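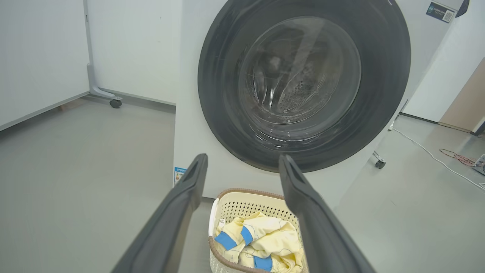 4.2 Where disputes between tenants began

Most of the disputes recorded in the Brurnness blocks started in parts of the building that several tenants had to share. Stairs, landings, the yard tap and the ground-floor washroom came up far more often in the caretakers' books than the rooms themselves. Students who rented singly had little contact with their neighbours apart from these places, and a first quarrel was often about whose turn it was. Laundry was a common subject. Blocks on the Urnetti side of the road usually had one front-loading washing machine with a round glass door (Figure 1), and a tenant could look through the glass to see whether somebody else's clothes were in the drum. Several entries describe clothes being taken out and left on the floor by the next person in the queue. In blocks without a machine the same arguments were recorded over basins and drying lines.

Figure 1. Washing machine of the front-loading type.

We read the entries for 60 blocks, all let mainly to students and all within walking distance of the campus gate. An entry was counted as a dispute if it named at least two parties and if the person keeping the book had been called to the spot or had been told of it afterwards. Complaints about rent, water supply or repairs were left out unless they had led to an argument between tenants. Entries too short to classify were set aside and are dealt with in section 4.5.

Noise was the second most frequent subject after the use of shared space. It was recorded mostly at the end of the month and in the week after examinations. Few of these entries mention alcohol directly. Where drink is mentioned, it is usually in the words of the neighbour who complained, and we have not treated it as established. The house rules in most blocks set a time after which music had to be turned off, but the time differed from block to block and some tenants told us they had never been shown the rules. In the Golestani blocks, which are under one owner, a fine of 2000 shillings was printed on the tenancy form. We found no record of it having been collected.

Visitors were the third subject. Tenants objected to strangers on the stairs at night, to gates left unlocked, and to guests who stayed for weeks without paying towards water. Disputes over partners also fall under this heading, though they were often written up in very few words, such as "quarrel, room on top floor, settled". It is likely that the books understate them. In our interviews, tenants spoke of such quarrels more readily than the entries would suggest, and said that a neighbour would knock on the door well before anyone went down to the gate.

Physical violence or injury was noted in 14 entries. All but 2 of these had been preceded by an earlier entry about the same tenants, generally on a smaller matter. The gap between the two was sometimes a few days and sometimes most of a term. In the Ratenum blocks the earlier entry had been passed to the landlord's agent, who moved one of the parties to another floor. Elsewhere we could find no sign that the first entry had been read by anyone other than the person who wrote it. The police were called in a minority of the violent cases, and the books do not say how any of them ended.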